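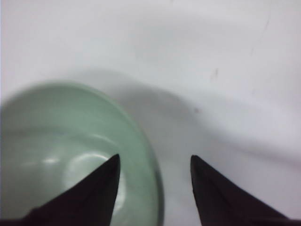 Foto: Laiba Swati

Drucken | Per E-Mail senden

"Eine Schale muss man leer verkaufen können"

Leonor Baptista hat in Allitz einen kleinen Laden für Geschirr. Er heisst Foro und liegt in einer Seitenstrasse, wo man nicht zufällig vorbeikommt. Ich habe sie an einem Montag besucht, am Montag ist geschlossen, und sie hatte Zeit für meine Fragen. Wir haben an dem Tisch im hinteren Raum gesessen und Tee getrunken.

Die meisten Kunden, erzählt sie, kommen zuerst wegen der Teller. Über Schalen denken sie weniger nach. "Ein Teller ist für Gäste, das wird geplant. Die Schale nimmt man am Morgen in die Hand, wenn man noch müde ist. Deshalb muss sie einfach sein." Für sich selbst benutzt sie seit Jahren eine in hellem Grün. Diese Farbe hat sie zuerst nicht gemocht. Sie fand, dass sie an ein Krankenhaus erinnert. Dann hat sie einen Salat mit Radieschen darin gegessen und ihre Meinung geändert.

Ich frage, warum sie ihr Geschirr immer auf Weiss ansieht. "Auf Holz wird jede Farbe freundlich", antwortet sie. "Auf Weiss sieht man, ob ein Grün mehr nach Blau geht oder mehr nach Gelb. Die Leute wählen bei mir im Laden, aber zu Hause haben sie vielleicht einen hellen Tisch, und dann rufen sie mich an und sind enttäuscht." Solche Anrufe hat sie früher oft bekommen. Heute bittet sie die Kunden, die Schale zuerst leer hinzustellen und ein wenig zu warten. Manche finden das komisch.

Auch der Glanz ist für sie ein Thema, über das sie lange sprechen kann. Auf dem Boden einer grünen Schale liegt das Licht wie eine schmale Sichel, und diese Sichel sieht sie gern. Bei matten Schalen fehlt sie ihr. "Matt ist modern, ich verkaufe es auch. Aber der Löffel macht auf mancher matten Glasur ein Geräusch, das ich nicht ertrage." Sie zeigt mir mit einem Teelöffel, was sie meint, und ich muss ihr recht geben.

Vor dem Laden hat Leonor Baptista vier Jahre bei der Firma Abreu gearbeitet, im Lager. Dort hat sie gelernt, wie man Geschirr packt und stapelt. Von der Serie Lelard, die es heute nicht mehr gibt, waren einmal 229 Schalen auf einer Palette, und zwei davon sind zerbrochen. "Mein Chef war zufrieden, ich habe mich geärgert." Bis heute legt sie zwischen die Schalen ein Stück dünnes Papier, auch im eigenen Schrank. Ihre Schwester lacht darüber.

Was gehört in eine kleine Küche, in der nur wenig Platz ist? Sie überlegt. Für eine Person würde sie zwei Schalen nehmen, in derselben Grösse, damit man sie ineinander stellen kann. Die Farbe darf verschieden sein. Von grossen Sets hält sie nicht viel, obwohl sie damit mehr verdienen würde. "Nach fast zwei Jahren kommt der Kunde wieder, weil eine Schale kaputt ist, und dann gibt es die Serie nicht mehr. Er steht vor mir und ist traurig wegen einer Schale. Das verstehe ich sehr gut."

Zum Waschen hat sie keine strengen Regeln. Spülmaschine ja, wenn der Hersteller es erlaubt, aber nicht zu eng einräumen. Teeflecken reibt sie mit Natron und einem weichen Tuch weg. Einen Riss im Rand lässt sie nicht durchgehen: In so eine Schale kommen bei ihr nur noch Schlüssel oder Knöpfe.

Im Oktober möchte sie den hinteren Raum neu streichen. Über die Farbe hat sie noch nicht entschieden, Grün soll es aber nicht werden.

Seite drucken | Artikel per E-Mail weiterempfehlen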